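Privwood Gripper Trials – README

This folder holds notes from comparing two hand-held grippers on household cloth. Civard has the slotted fingers, Cha has the solid ones. We recorded 119 folds in total.

## Files

- notes.txt – one line for each fold
- scores.csv – slips and regrasps

Please skip the first 10 rows of scores.csv, the zero point was wrong there.

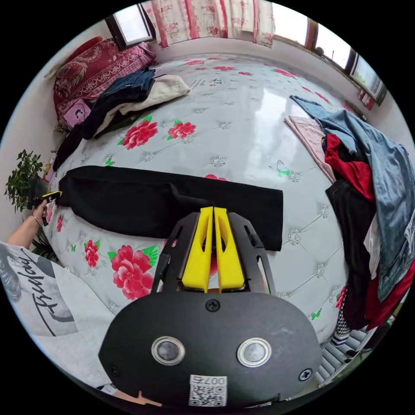
Tekirach, December

A flat black garment on the bed, yellow slotted fingers pressing near its lower right part. Dark cloth on a shiny quilted cover is still our hardest case for tracking.

Last updated: December

Comments (2)

> Is the finger spacing the same for both?

> Thanks, the csv opens fine now.

We use cookies to remember your settings. Accept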